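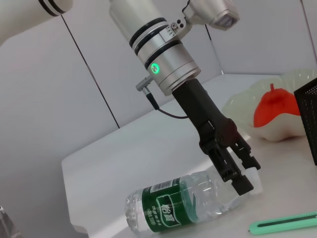 Consuelo Zabala would have us come to Hillent on a wet morning in February, when the stallholders have time to talk and there is a seat in the window at Ocampo. Summer is all right, she says, but you spend it standing behind other people.

We didn't take her advice. We came at the start of September, four adults and two children in two cars, and parked at the bottom of the hill by the old cattle pens.

By Anneliese Mühlbauer
2022-09-16

Hillent is a market town of the ordinary kind. It has a sloping square, a church at the top end and a bridge at the bottom, and the streets between them are narrow enough that delivery vans fold their mirrors in. I first saw it at the age of ten, on a school trip to draw the bridge. I have no idea what happened to the drawing. I do remember eating my sandwiches on the coach before we had left the school gates, and being bought a sausage roll by a teacher who felt sorry for me.

The bakery that sold it has gone, but there is another two doors along, and its sausage rolls are good. They come out at ten and again at half past twelve. We caught the second lot and ate them on the steps of the market cross out of the bag, with the pigeons keeping an eye on us.

The market itself is smaller than it was. On the day we went there were two fruit and vegetable stalls, a fish van, a cheese stall, a man with brushes and doormats, and a long table of second-hand crockery. I spent most of my time at the crockery. There was a set of six green cups with five saucers, and I walked away from them twice before going back. They were wrapped in pages from a farming paper and I carried them for the rest of the day, which I would not recommend to anyone planning to climb the church tower.

The tower has 209 steps. It is open from eleven until three, you pay at a little table inside the door, and the staircase is one way at a time, so there is a bell to ring before you start. The children went up first and were back before I had got my coat off. From the top you can see the river Rallura going round three sides of the town, the allotments, and on a clear day the chimneys at Druvusville. Ours was not quite clear. We could see the allotments very well.

After the tower everybody wanted to sit down. Ocampo is on the corner of the square, a café with brown tiles up to the windowsill and a coat stand that has to be moved before the toilet door will open. There was a wait for a table for six – it was market day, after all – and we ended up on two tables for two with chairs pulled across. We had soup, then a plate of cheese scones between us. The soup was leek and potato. My brother-in-law had the ham and wished he'd had the soup.

I have been going to Hillent for most of my life and could not name one thing there that you would cross the country for. The castle is a wall and a ditch. The museum has one room and shuts for lunch. What I like is that the day has a shape to it which hardly changes: park at the bottom, walk up, eat something from a bag, look at plates, have tea, walk down by the river path instead of the street. My mother did it in the same order. My nieces, who are seven and nine, corrected me when I tried to turn left at the post office.

The river path was muddy in places, but passable in ordinary shoes. It runs behind the gardens, and several of the houses put out boxes of windfalls at this time of year with a jar for coins. We took a bag of cooking apples and a marrow that no one wanted to carry. There is a bench at the bend, and we stayed there until the younger one had thrown in all the stones she could reach.

It started to rain as we got to the cars. All six cups got home in one piece, and so did four of the saucers.

Getting there: the 48 bus runs from Druvusville to the bottom of the square, with the last one back at ten past six. Parking at the cattle pens is free after noon. Market days are Wednesday and Saturday.

Search this site
Enter keyword Go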